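I Went to Watch a Robot Do Laundry and I'd Go Again

So on Sunday I drove over to the open day at Caron, mostly because my neighbor Kirsten Robichaud had a spare ticket and I had two loads of towels I was avoiding. I figured I'd stay 10 minutes. I stayed over two hours!

The crowd wanted speed, and I get it (a kid behind me kept yelling "go!"). But I think speed is the wrong thing to grade these machines on. My washer takes 60 minutes whatever I do. What I hate is the bending, down at floor level, fishing for socks. If a machine wants to take that part slowly while I drink my coffee, it can have all afternoon.
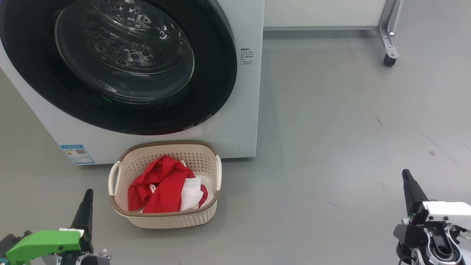
What I'd pay for

Shuzhen Xie, who ran the demo, asked us what chore we'd hand over first. Most people said dishes. I said laundry, and I'd start with the dull end of it, basket to drum and back again. Folding can wait. I've seen how my family folds, and the bar is low.

I do wish these events gave us more time to ask about price. Shuzhen was great on the arms and pretty vague on the money, and for a regular household that's the whole conversation. Kirsten wants one by February. I told her to start saving.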